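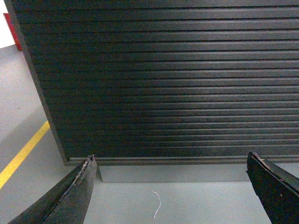 Noreen Gilani asked me whether a self-checkout counter is worth having in a small produce store, and how hard the thing is to keep clean. I told her the first answer was yes, with some conditions, and the second would take longer to explain.

The set I bought is the Komonness counter package from Daltasari. It cost $1,598 with the scale, scanner, label printer and kiosk, delivery not included. I have used it for 17 days now.

Start with the cleaning. Ribbed surfaces in dark gray look good in a store and hide scuffs well. They also hold dust in the grooves, and a flat cloth passes right over it. A soft brush run along the ribs works, followed by a damp microfiber towel. I do it twice a week before opening. If you mop right up against a ribbed panel, wipe the bottom rail afterward or you get streaks.
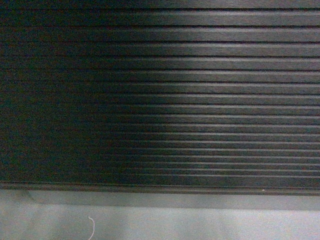
Ribbed panel, dark gray. Brush with the grooves.

The dark countertop is easier to live with. Fingerprints show, flour shows even more, but both come off in one pass. White equipment on a dark top is easy for customers to find, and I have had few questions about where to put things.

Setup took most of a morning. The manual covers the scale and the label printer in separate booklets, and the two don't agree on which to switch on first. I start with the scale and let it settle before putting anything on it. Cables are the weak point. The package comes with no clips, so I bought a bag of them.
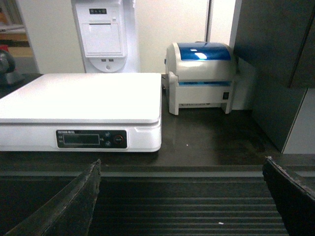
My advice would be to put the printer on the other side of the scale, Hamisi Laizer wrote after reading the first part of this review, as most people reach for the label with the right hand and lean on the platform while they do it. I tried it his way for two days and moved it back. In my store customers come from the left, and the switch was harder to get to.

The scale itself is good. It has a broad flat platform, so a bag of potatoes sits on it without tipping, and the buttons are few enough to learn quickly. On our busiest day it handled 148 weighings and I had to zero it once.

The label printer is the slow part. Labels come out straight and the print is readable, but changing a roll is fiddly and I would not ask a customer to wait through it. Keep a spare roll close by. 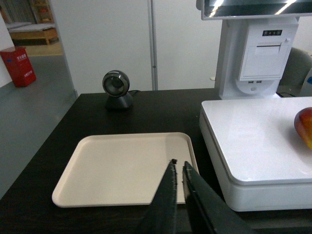 Cream tray and round scanner, with an apple on the scale.

The tray is a plain square with a raised rim and I like it more than I expected to. Loose fruit stays put on it. I rinse it at closing and dry it by hand. A second one would have been welcome, and Daltasari sells them separately.

The scanner reads most barcodes on the first try. Crinkled bags of salad take a few turns. The stand is light enough to shift when a child grabs it, so I put a non-slip pad under it.

Good points: large weighing platform, simple tray, clear labels. Bad points: no cable clips, two manuals that disagree, slow roll changes. I would buy it again at this price for a store with one register. With more than two, I would look at something with a faster printer.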